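Folding the winter knits before they go back in the drawer. Notes as I go.

1/ Work on the bed, not a table. Smooth the bedspread first. Any ridge under a sweater ends up as a crease in it.

2/ Button or zip everything. Lay it flat and pull each sleeve out to full length from the shoulder seam. Don't tug the cuff. Ribbing stretches and stays stretched.

3/ The Skerum drawer is 600 mm wide inside. Two stacks fit if each fold is kept under 29 cm. Mine come out at roughly 28.

4/ Printed fronts get folded print side in. The red one with the pompom hat figure is the test case every December.
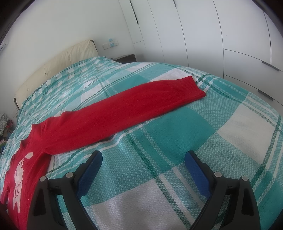
5/ Sleeve goes straight across the back, then doubles down along the side seam. Same on the other side. Hem up in thirds.

6/ Sibel Toprak rolls hers. Rolling saves space but the shoulders come out wavy. 11 sweaters folded, drawer closes.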